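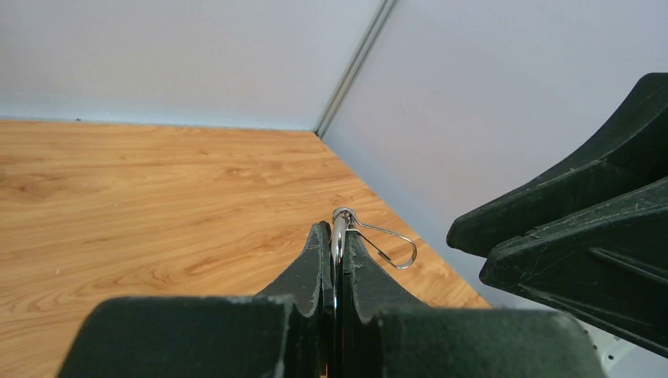 发件人：Antonina Koval
收件人：设备采购讨论列表
主题：Re: 下半年双臂工位预算，请大家提意见

各位好，

上一封的回复我都看了，合在一起答。原信引在下面，我按段落回。

> 第一项，手指备件。现在的报价里每个工位只配一套手指，
> 我觉得不够。卡扣、转环这一类小件夹得多，指尖和两侧
> 都会磨。请问备件是跟整机一起买，还是走耗材？

我的意见是走耗材，不进整机合同。理由有两条。一是整机合同按固定资产走，后面每加一套手指都要补一次手续，去年给装配组补线缆的时候就是这样，拖了很久。二是手指的形状还没有定下来。现在用的是尖头楔形和平头两种，尖头夹小五金比较顺手，平头夹扁的东西、压住布料和带子更稳。如果整机合同里写死了形状，后面想改就难了。

现有手指的磨损主要在外侧边缘和肩部，漆面或者表层已经发白。这个位置的磨损对夹持影响不大，大家不必看到发白就申请更换。要看的是指尖内侧，也就是两指合拢时真正接触零件的那一面。请各工位交接时用手摸一下内侧，觉得打滑或者有台阶就登记，登记表还是原来那张，在共享目录的“耗材”文件夹里。

> 第二项，Donberg 和 Fluridley 两家的报价差得比较多，
> 但两边的清单不是一个口径，没法直接比。Donberg 的价格
> 含安装，Fluridley 的不含，也没写培训。

是的，这个问题我已经分别去问了。目前的情况如下。

Donberg：含安装，含一次培训，不含腕部相机的支架。手指备件每套单独报价。交期写的是17周，我问能不能缩短，对方说要看减速器到货，不肯承诺。

Fluridley：不含安装，安装按人天算，培训另报。腕部相机和支架都含在内。交期短一些，但要求预付比例高，财务那边要先点头。

我把两家的清单按同样的行重新排了一遍，放在共享目录里，文件名是“双臂工位_对比_第二版”。空着的格子表示还没有答复，请不要自己填数字。上一版有人把口头听来的价格填进去了，后来跟正式报价对不上，我花了一个下午才查清楚是哪一格。

还有一点，两家对“一个工位”的理解不同。Donberg 的工位包括台架和两条臂，不包括桌面；Fluridley 的包括桌面，但桌面尺寸是固定的，放进我们那个墙角会多出来一截。靠墙的工位，台子侧边到墙之间的距离要量准，臂伸过台边的时候不能碰墙。请负责场地的同事在报尺寸时把墙面上的金属压条也算进去，压条凸出来的部分虽然不多，上次就是因为没算它，台架往外挪了两次。

> 第三项，是不是真的需要双臂？小五金的活一条臂也能夹。
> 如果改成单臂，预算能省下不少。

这个问题提得对，我也反复想过。单纯夹起、放下，单臂够用。但是我们下半年要做的活不是这一类。以转环弹簧扣为例，扣身要有一边夹住，另一边去压或者拨那个线圈，再把带子或者绳头穿进去。单臂做这件事需要夹具固定扣身，每换一种扣就要换一种夹具。夹具的设计和加工费我粗算过，再加上换型的时间，省下来的钱很快就花回去了。

另外，金属件表面抛光的比较多，反光强，腕部相机看线圈的边缘有时候不清楚。两条臂各带一个相机，角度不同，至少有一个能看清的机会大一些。我不敢说这样就能解决问题，只是单臂的话连试的余地都没有。

所以我的建议是：穿扣和装扣的工位保留双臂，分拣和上料的工位改单臂。按这个分法，原计划的6个双臂工位里有两个可以改成单臂，剩下四个不动。请分拣组确认一下，如果有别的考虑，请写清楚是哪一道工序。

> 第四项，练习用的零件谁来买？现在大家都从仓库拿，
> 仓库已经有意见了。

仓库的意见我收到了。以后练习和调试用的零件单独列一行，不再从生产料里领。我向 Kubo 询了价，转环扣、D 形环、日字扣这几样混装，起订量700件，价格可以接受。Dinska 也有同类产品，单价低一点，但是同一批里尺寸不太一致。生产上不能用这种，调试的时候倒可以买一小批，看看夹持对尺寸变化的容忍度有多大。我倾向于以 Kubo 为主，Dinska 买最小包装。

零件到货后请分盒存放，盒子上写供应商。两家的扣子外观很接近，混在一起就分不开了，出了问题也不知道是零件的原因还是参数的原因。夹弯了的线圈不要扔，单独放一盒，调夹持力的时候要用来对照。

> 第五项，预算里没有看到维护费。

漏了，已经补上。维护费分两块：年度保养按合同，日常损耗按工位包干。日常损耗包括手指、指尖贴片、螺丝、扎带、清洁用品。腕部外壳是浅色的，容易脏，擦的时候不要用溶剂，接缝和螺丝孔附近尤其不要喷，用拧干的布擦就行。清洁用品请统一领，不要各组自己买。

培训费我留了40个课时的额度，全列表共用，不按组分。哪一组先上设备哪一组先用，剩余的到年底不结转。两家都说可以远程培训，我建议第一次必须现场，后面的再考虑远程。

下面是需要各位回复的几件事：

分拣组：单臂改造是否同意，涉及哪几个工位。
场地：靠墙工位的净尺寸，含压条，单位统一用毫米。
装配组：下半年要做的扣件种类，最好附上样品编号。尖头和平头手指的比例要根据这个来定。
财务：Fluridley 的预付比例能不能接受，不能的话上限是多少。
仓库：调试零件放哪个货架，要不要单独的领用单。

请在八月底之前直接回到列表，不要只回给我个人。上次有三封回复只发到了我的信箱，其他人没看到，又问了一遍同样的问题。

预算表的第三版等以上几项齐了再发。没有收到答复的格子会留空，金额按两家报价里较高的一个暂列，这样审批的时候不至于再往上加。

还有人私下问旧的单臂能不能折价抵给 Donberg。我问过，对方只收自己的产品，而且要求带完整的保养记录。我们那台的记录中间断了几个月，谁手里有当时的纸质单子，请扫描后放到共享目录“旧设备”里，找得到就再谈一次，找不到就留着做上料。

Antonina Koval
设备与工艺

> 以上五项请 Antonina 汇总后回到列表。
> 另外，上一版表格里“台架”和“底座”两个词混用，
> 请统一一下。

已统一为“台架”。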